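Living With the Machines: Tips From Our Back Room

I do the cleaning and sorting at a salon supply and rental outfit in Predville. We send out combs, brushes, clips and bowls to salons, they send them back dirty, and we get them ready to go out again. Last December the owner, Ignacio Sepúlveda, put in an automatic washer and a sorting line from Juller, and my job changed more in a month than it had in the eleven years before that. A few people have asked me what I'd pass on, so I wrote some of it down between loads.

Pull the hair first. I thought the washer would handle it (the salesman certainly did!) and it doesn't. Hair wraps itself around the spray arm and then you're on your knees with a seam ripper at closing time. I run an old toothbrush through every comb, root of the teeth outward, and flick the fuzz into a damp paper towel so it stays put. A seam ripper is still the best thing going for round brushes, by the way. Slide it under the hair along the barrel, lift, and the whole mat comes off in one piece.

Keep tail combs apart from everything else. They're long and skinny and they slip through the washer baskets, and a bent tail is no good to a stylist. I stand ours in a tall cutlery basket, teeth up, and don't pack them tight.

Dark combs are sneaky. A film of old hairspray barely shows on black or gray, so I go by feel. If my thumb drags, it goes in a bowl of warm water with a squirt of dish soap for a while, then gets a rinse, then the washer.
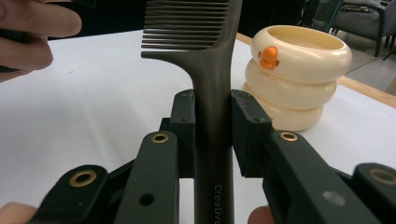 The sorting end took me longer to make friends with. Picking up one thin thing at a time is what a machine finds hard and what my fingers do without asking me, so for the first few weeks I kept reaching over to help and stopping the whole line. Eulalia Henríquez, who works the other end of the room, finally stuck a strip of red tape on the floor and told me to stay behind it. Best tip in this whole page. Put tape down on day one.

Wipe the pads at lunch and again before you go home. Conditioner gets on everything, and slick pads drop things. A barely damp cloth, no cleaner with oil in it.

Leave one bin for "don't know." Cracked teeth, odd shapes, somebody's personal comb that got mixed in with ours. I go through it with my coffee, and I've come to like that part of the day.

My hands feel better, I'll say that. I used to wash up to 903 pieces in a busy week and my knuckles split every winter. What I miss is the talking. We used to stand side by side at the sink and now we're at opposite ends with a fan going, so Eulalia and I take our break together on purpose and the line can wait 11 minutes.

One more, for anybody whose boss is shopping for one of these: ask who gets trained to clear a jam. Ours was only Ignacio to begin with, and he was out on deliveries half the time. Now all of us can do it, and there's a card with the steps taped inside the cupboard door, next to the spare toothbrushes.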